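Wipe-clean desk scheme promises fewer sick days, but where are the numbers?

A shared office firm says a daily wipe-down of every desk has cut winter colds among its tenants. It has yet to publish anything that would let the rest of us check.

Nustivar, which rents desks by the month in two converted warehouses, began what it calls its Clear Desk Promise last September. Members are asked to empty the top of the desk before they leave, put loose items in the drawer and go over the surface with a wet wipe. The firm supplies the wipes. It also added 5 pounds a month to the price of a desk.

In a letter to members this week, the company said sick days had fallen by "up to 340" over the winter. The letter doesn't say what they fell from. It doesn't say how many people were asked, who did the asking, or whether anyone checked the answers. A member who left in the autumn and never came back would, as far as we can tell, count as a member who took no sick days at all.

We asked Nustivar for the survey questions and were sent a leaflet.

Lieven Maes, who rents a desk at the Jurkum Street building and edits technical manuals there, filled in the form. He remembers it as a single page with a box for "days lost to illness" and no hint of which months it covered.

"I put two," he said. "I might have meant since Christmas. I might have meant the year. I had a bus to catch."

Maes does wipe his desk and says he likes coming in to a clean one. He is less keen on paying for it. "A packet of wipes costs very little. I could bring my own, and I did, for years, before it had a name."
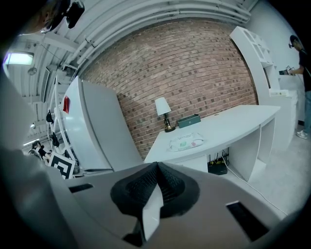 What the wipes can and can't do

Cleaning a surface that other people touch is sensible, and few would argue against it. Colds, though, are also passed through the air, and a spotless desk offers little help when the person at the next one is coughing. Neither the letter nor the leaflet mentions windows, fans or the heating. At Jurkum Street, members say the windows on the yard side have been painted shut since before the firm moved in.

There is also the matter of the winter itself. Some are bad for colds and some are mild. To show that the desk rule made the difference, Nustivar would need to set its buildings against similar ones without the rule, over the same months. It told us it had "no plans for that kind of exercise".

Rondonuwu, a smaller rival across the canal, has no wiping rule and charges nothing extra. Its manager told us that sick days there were down as well, then admitted that this was a feeling. It is at least a free one.

The product side of the scheme deserves a closer look too. The wipes come through Cevik, a cleaning supplier that also printed the leaflet, and the leaflet repeats the 340 figure in larger type than the letter did. Asked which of them had worked it out, each firm referred us to the other.

Nustivar says the promise will carry on through next winter and that a "fuller picture" will follow. It would not give a month. Members who want to opt out of the charge have been told they can't – though they are free not to wipe.

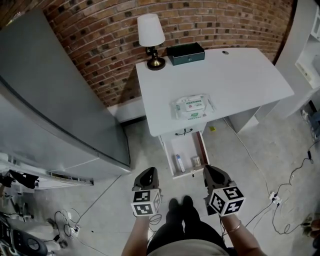 Wet wipes on a white desk with the drawer left open.

The company has asked members to send comments on the scheme to the front desk by 5pm on the last working day of the month.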